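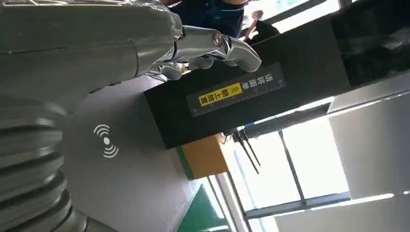 The goal of the project was a controller for two humanoid hands that can take a flat mailing package off a belt and set it on a scanning platform with the shipping label up. The hands, the wrist mounts and the belt were assembled in the shared workshop at Murklow, and the control code was written by the four of us during the same term. Orientation is the main constraint, because the scanner reads from above and a package lying on its label gives no reading. The black box carries the same rule on a yellow sticker, 朝上放置, "place facing up". Rigid items like it were used to tune finger force before any soft packages were tried: the fingertips curl over the upper face while another finger segment presses on the side just below, and the controller has to balance the two contacts.

Project group: Ragnvald Sjögren (hands and linkages), Caoimhe Hayes (control software), Hina Dogar (calibration and data), Stellan Fagerlund (belt and bench)
Supervisor: Raili Oksanen
Submitted September 8, 2025

1. Background

The previous group left a working arm controller, named Zoltbridge, and a pair of simple two-jaw grippers. The jaws handled boxes well but pinched soft mailers at one edge, so the package hung down and folded when it was set on the platform. A folded package often hid part of the bar code. Replacing the jaws with jointed hands was listed as future work in their report, and we took it as our task.

We did not change Zoltbridge itself. It accepts a target pose for each wrist and reports the pose reached. All of the new code sits above it in a separate program, called Tirkevitz in the repository, which decides where the wrists should go and how the fingers should close.

2. Layout

The platform and the belt stand side by side with a small step in height between them. The robot faces the seam. In the neutral pose both hands are upright, one in front of the platform and one in front of the belt, with the fingers pointing up and the thumbs turned in toward each other. This pose was chosen for cable routing. With the hands held level, the motor cable on the wrist was pulled tight at the end of the elbow range and the connector worked loose.

The height step was the cause of most early trouble. The arm model assumed one flat surface, and a hand that cleared the belt rail could still touch the raised rim of the platform with the thumb. Fagerlund measured both surfaces and the rim, and the path planner now treats them as three separate planes. Travel between belt and platform always goes through a raised midpoint. It costs time, but no rim contact was logged after the change.
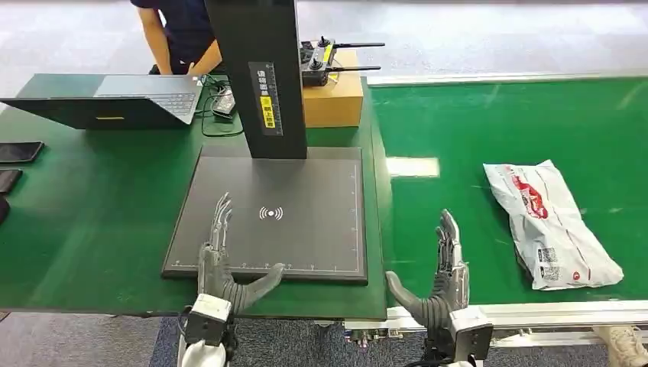
3. Hands

Each finger is a chain of metal links pulled closed by a tendon and returned by a spring. The palm and thumb are covered in rubber. Bare metal on the thumb slipped on plastic mailers, and we covered it before doing any other tuning. The fingers were left bare. Rubber sleeves were tried on them and dropped again, as they caught on the package edge when the hand slid underneath.

Finger force is not measured directly. It is estimated from motor current, with friction in the tendon subtracted. The friction value drifts as the tendon beds in, so Dogar wrote a short calibration routine that opens and closes each finger in free air and refits the value. The routine is run at every start. Skipping it gave a grip that was too weak on the first few packages and then slowly improved, which we at first took for a software fault.

4. Control sequence

The sequence for one package has seven steps, and the operator can stop between any of them.

Locate the package on the stopped belt.
Place the fingers of the right hand along the near edge, thumb open.
Slide the fingers under and close the thumb until the current limit is reached.
Raise the package to the midpoint and bring in the left hand to support the free edge.
Move both wrists together over the platform.
Lower until the current in the left-hand fingers drops.
Open both hands and withdraw toward the operator side.

A package that is label down on the belt needs a turn at the midpoint. The left hand takes the full weight, the right hand lets go and regrips from the other side. This is the slowest part of the sequence and also the least reliable. Hayes tested a version that turned the package against the surface of the platform. It was faster but dragged the mailer over the raised rim, and it was removed.

5. Test procedure

The test set was made up of soft plastic mailers and small cardboard boxes, all used before and some of them badly creased. Packages were laid on the belt by hand at any angle. One person ran the laptop and a second stood by the stop switch. A trial was counted as passed if the package lay fully on the platform with its label up and the scanner returned a code without anyone touching the package.

6. Results

We ran 597 trials with the final software. Over 200 of these needed the turn at the midpoint. Cardboard boxes passed more often than mailers, and mailers that were already label up passed more often than those that had to be turned. The ranking was the same on each day of testing.

Failures fell into two groups. In the first, the fingers pushed the package along the belt in place of sliding under it. This happened mostly with light mailers lying square to the rail, and a small rotation of the wrist before contact reduced it. In the second, the regrip caught a single layer of plastic and the contents swung away from the hand. We have no good fix for this one. Motor current looks almost the same for a thin grip and a full one, so the controller cannot tell them apart with the sensors it has.

One tendon failed during testing. It had been routed over a sharp link edge, and the edge has been filed on both hands. The spare came from the Hellström kit that the workshop keeps for the older grippers and needed shortening.

7. Remaining work

Fingertip contact sensors would address the thin grip problem, and the connector on each wrist has free pins for them. The belt is still stopped by hand before each grasp - a signal line from the belt drive to the laptop was planned but not wired. The calibration routine should also log its friction values, so that a worn tendon can be found early.

The bench is booked for the group until December. Wiring drawings and the part list are in the project folder, along with the raw trial log. The drawing for the left wrist is out of date and shows the cable on its old route.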